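Undbridge (band)

Undbridge is an American rock band formed by singer and guitarist Akosua Ayaaba after the breakup of her earlier group, Mornano. The band has released two studio albums and one live recording, all on the independent label Ukance. Its music draws on country rock, gospel and slow, organ-led blues.

History

Formation

Mornano stopped touring in December after seven years with the same lineup. Ayaaba kept the rhythm section and added a pedal steel player and a second keyboard player. The new group rehearsed under several working titles and played its first shows unannounced, as an opening act in small clubs. The name Undbridge first appeared on a hand-stamped set list and was later used on the group's mailing list.

Early recordings

A four-song demo was recorded to eight-track tape and sold only at shows. The pressing was limited to 245 copies on vinyl, each numbered on the back sleeve. Two of the songs, "Low Field" and "Carry the Lamp," were recorded again for the first album. The other two have not been reissued.

Tuominen

The band's first album, Tuominen, was released on Mar 15, 2019. Basic tracks were cut live in one room, with vocals and steel guitar added later. The album runs to nine songs, the longest of which, "Salt Road," lasts just over eleven minutes on record and is often extended in concert. Reviews were mixed to favorable. Several writers praised the organ playing and the vocal harmonies, while others found the second side too long.

Touring

The group toured in support of the album in theaters and clubs, with a typical capacity of roughly 700. Set lists changed from night to night and included Mornano songs only as encores. The live recording was compiled from three of these shows and was issued as a double album without overdubs.

Musical style

Most Undbridge songs are in medium or slow tempo and are built on a repeated two- or four-bar figure. Ayaaba plays in open G tuning on the majority of the recorded material. Drum parts are sparse, with brushes used on the quieter songs. Lyrics deal mainly with travel, family and rural work.

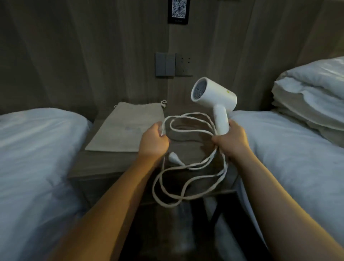 Discography

Studio albums
Tuominen (Ukance)
Second Crossing (Ukance)

Live albums
Three Rooms (Ukance)

Extended plays
Undbridge demo (self-released)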